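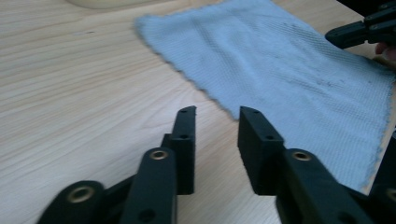
What is the Triltia pavilion, anyway?
It's a small timber exhibition pavilion I've been designing with my friend Mohcine Alaoui, and it goes up in the courtyard at Hamdy this December. It's 12 meters long and you walk straight through it (no doors!). We wanted walls that feel soft but still hold themselves up, and if you look at the weave on that light blue cloth, you'll get the idea pretty fast: a little grid of cells, repeated over and over. Ours is just a lot bigger and made of spruce.

How many pieces is it?
499 slats, in 64 panels. I know the number by heart because I drew every one of them, some of them twice.

Can I touch it?
Please do! Lean on it, sit on the low bit at the north end, let your kids crawl through. Just don't climb the roof.

Does it keep the rain out?
Sort of. The middle is covered, the two ends are open to the sky. Bring a jacket.

Is there anything inside?
Yes, a show of models and drawings called Fotosus, all courtyard projects by younger offices. My favorite is the cardboard section model near the exit, which Mohcine thinks is hung too low. We're still arguing about that one.

What does it cost to get in?
Nothing. The build budget was $3,000 plus donated lumber, so we kept it simple and skipped the ticket desk.

Where does it go afterward?
The panels unbolt and travel to Stimesness, where they'll get put back together in a slightly different order. I'm still drawing that version.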